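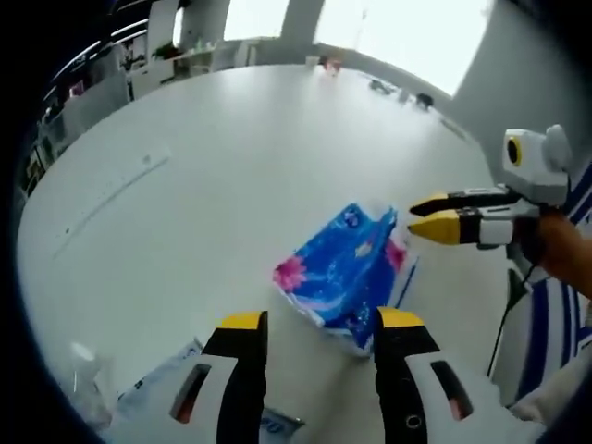 Two Tindell hand units and a soft tissue pack on the oval table. The camera housing and cable are on the right-hand unit.

Tindell Hand Gripper Pair: Setup and Upkeep
Reviewed by Farzad Zamani

Purchased as a pair with the standard finger set. Used for seven weeks by three people, mostly on soft packs, bottles and small boxed goods. The comments below cover assembly, calibration, cleaning and one repair. Recording software is a separate product and is left out.

Unpacking and assembly
Each unit ships with the body closed and the fingers off. The fingers slide onto the carriage and are held by one screw each. Tindell supplies the driver but no torque figure. Hand tight plus a quarter turn has held on both units. The manual shows the fingers in the wrong order in the second drawing, so follow the arrows molded on the carriage. They are correct.

Assembly took 19 minutes for the first unit and less for the second. Most of the first was spent on the camera bracket, which has slotted holes and no stop. The bracket will sit up to two degrees off center and still tighten down. Put a straightedge against the side of the body before the last screw goes in. Hằng Giáp scribed a line on ours after the second adjustment and it has not needed a third.

Cable
The cable is the weakest part of the design. It leaves the unit with very little strain relief and hangs free from there. On a long reach across the table it drags over whatever is lying there and can pull a light bottle along with it. We added a Careck spring clip at the forearm with a short service loop above it. Leave enough slack for full wrist rotation. Delphine Villanueva set hers too short and the connector worked halfway out in one afternoon, with dropped frames as the only symptom.

Calibration
The opening is calibrated by closing the fingers fully, holding, opening fully, holding. The unit beeps after each. Three points to watch:

Do it with the fingers that will be used. Swapping fingers shifts the closed position.
Squeeze at working force. A hard squeeze flexes the fingers and gives a closed position that normal use never reaches.
Repeat after any work on the carriage.

Drift between calibrations has been small. We check on Sunday evening when the table is free and have had to redo the left unit once.

The two units also have to agree with each other. Tindell suggests a printed board on the table. It works, but the procedure assumes even light. With a window wall at the far side the exposure hunts, and about one run in four was rejected. Lock the exposure first. The setting is under Advanced and is cleared by every firmware update.

Handling
The trigger pull is smooth and slightly heavy. Senyo Odoi, who has small hands, found it tiring after an hour and moved the trigger stop forward one notch. That helps and costs a little opening width. Thin plastic film is the hard case. The fingertips will take a tissue pack by its sides without trouble, but the crimped end of the wrapper folds under the tip and slips. Approach square to the pack.

Cleaning
Wipe the tips with a damp cloth at the end of the day. Alcohol is permitted by the manual, but it left our tips tacky until the next morning, and we stopped using it. The lens picks up fingerprints from whoever carries the unit by the housing. Dust collects in the carriage rail and can be felt as a faint grit in the trigger. A dry brush clears it. Do not oil the rail.

Repair
One return spring lost tension in the fifth week. The right unit closed normally and came back slowly. Replacement is straightforward: fingers off, four screws, lift the cover, unhook the old spring, hook the new one. The cover also holds the trigger pin, which drops out when the cover is lifted. Work over a tray. Afia Bawa had the unit back on the table before lunch, recalibrated. Tindell sent the spring free of charge. Kirkmont lists a spare parts bag with springs, pins and screws for 200 dollars, a high price for what is in it.

Compared with the Essien
We used an Essien pair earlier. The Essien has a locking connector and better strain relief, and its bracket has a proper stop. Its fingers are bonded, so a worn tip means a new arm. The Tindell is slower to set up and easier to keep running.

Buy the cable clips at the same time, and one spare spring per unit.

Rating: 4 out of 5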